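Minutes of the Tenants' Association, Escobar Building
Monday evening, 3/18/24, ground floor meeting room

Present: 16 members, enough for a vote.

1. Minutes of the last meeting
Accepted, with one correction. The November minutes said the Genico boiler contract "will save money." The members asked for "is claimed to save money." Changed.

2. Entry system
Pasport's second quote for the front door is $1000 a year, up from $777. The extra is called "platform support." The secretary had asked twice in writing what that covers and got the same brochure both times. Several members said the present lock works fine if you pull the door toward you first. The claim that 85 percent of break-ins would be prevented came with no source and was left out of the discussion. 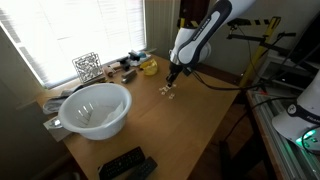 A member on the second floor asked what happens to key fobs when the power goes out. The brochure doesn't say. Motion to turn down the quote as it stands: carried, two against.

3. Hall flooring
Letex says the new hall covering will last "a lifetime." The sample left in the mail area has started to curl at one corner. The rep blames the glue – the glue is also Letex. Agreed to hold the last payment until someone from the company comes and looks at it.

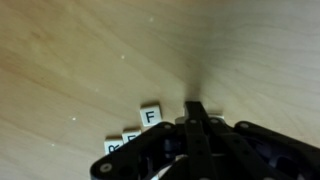
Members on the third floor want the old strip by the elevator left alone. No one could say why it was on the list in the first place. Taken off.

4. Heating
Genico sent a chart of lower gas use since the new boiler went in. It was pointed out that this winter was mild and that the chart starts in the coldest week. The secretary will ask for the plain monthly bills – no charts.

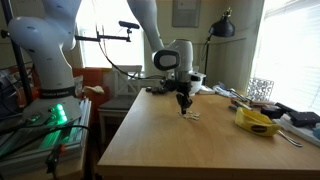 Robot arm on its base, green lights on.

5. Other business
Bike rack: put off again. Complaint about the dryer: already reported, will be reported again.

Next meeting to be posted by the mailboxes.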